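**Skurnley Robotics Club, world inspection checklist, simulation division**
Filled in by Vitalii Lytvynenko, Aug 16, 2022
World under inspection: Histevwood (house and storeroom), second build

Hello, everyone! As most of you know, we go through this list every time a world file changes hands, and Histevwood has changed hands plenty this summer. I have written longer comments than the form asks for (I always do, sorry), mainly so that the new students can see how the older ones think when they check a space before letting a robot drive in it. Please read the comments as well as the boxes.

## Part 1. Before anything moves

- [x] World loads from a clean start with no missing models
- [x] Stop key works from both keyboards
- [x] Speed limit set to the beginner value
- [ ] Run log folder emptied and labeled

*Comment:* The log folder still had 2,389 files in it from the spring group, and I would like somebody to save the good ones before we clear it out. Those runs are lovely to look back on. The stop key took me two tries on the second keyboard, so please press it firmly and then check that the clock has really stopped before you take your hand away.

## Part 2. Storeroom

- [x] Floor is level and has no gaps along the walls
- [x] Ladder, scooter and hand truck all have collision shapes
- [ ] Collision shapes match what you see
- [x] Open floor left for turning practice
- [ ] Doorway tested from both sides

*Comment:* I am very fond of this room. There is so much bare floor to learn on, and then the trouble is all gathered toward the back, where you have to earn it. The ladder is the one to watch. Its collision shape is a solid block at the moment, so a robot that ought to see wall through the gaps in the frame will be told there's a wall of ladder instead, and your map will come out fat on that side. The scooter has the opposite problem: the deck is low, and a range sensor mounted too high will pass right over it and report a clear path. 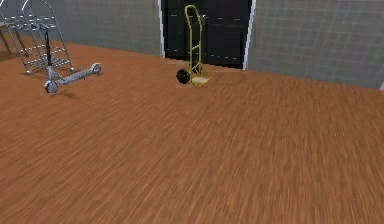
For that reason I am asking every team to run the low-obstacle check before their first timed run, even if you passed it in the old world. Come in slowly, stop short, and read the distance out loud to your partner. If the number jumps, back off and tell me or whoever has the inspection sheet that session. The hand truck needs the same care, with its nose plate sitting down on the floor the way it does. Team Herrero clipped that plate 4 times in one evening and learned a great deal from it, and they were very good sports about it too!

The doorway box is unchecked on purpose. Going out through it has been tested and coming back in hasn't, and I don't like to sign for half a job.

## Part 3. House side, bathroom entrance

- [x] Door hinge moves freely and stops where it should
- [x] Lever handle has its own collision shape
- [ ] Floor color change does not confuse the line sensor
- [x] Small loose items set to correct weight
- [ ] Approach speed reduced at the threshold

*Comment:* The hinge is so much better than it was, and my thanks go to whoever stayed late on it. In the first build the door would swing through the robot as if it were made of steam. Now it pushes back, and that means a careless team can be pinned between door and frame, so let's keep the approach slow and straight. Teams with a floor-facing sensor should recalibrate here, as the orange on one side and the pale gray on the other give very different readings. Set your threshold halfway and write the value in your notebook, please, in ink.
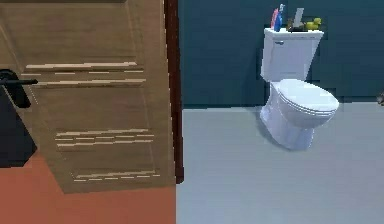 The loose items matter more than you would think. A bump against the toilet should leave the bottles and the rubber duck standing on the tank, and in my test it did, at beginner speed. At full speed I'd rather you didn't find out during a judged run. Any item on the floor afterward costs points under the Lalside rules, and the judges there do look.

## Part 4. Lag and timing

- [x] Physics step held for 2,000 steps without a warning
- [ ] Same test with two robots in the world

*Comment:* One robot ran beautifully. With two I got a stutter near the storeroom that I couldn't pin down, so two-robot practice is on hold for now. Single runs are fine.

## Result

**Pass with conditions.** Beginner speed only, one robot at a time, and no reversing through the storeroom doorway.

Still to do before the November meet:

1. Rebuild the ladder's collision shape with the gaps open
2. Test the doorway coming in
3. Line sensor check at the bathroom threshold, all teams
4. Reduce the approach speed there and save it in the world file
5. Save and clear the run logs

Write your initials next to anything you finish, and leave the sheet in the blue binder in Room 106.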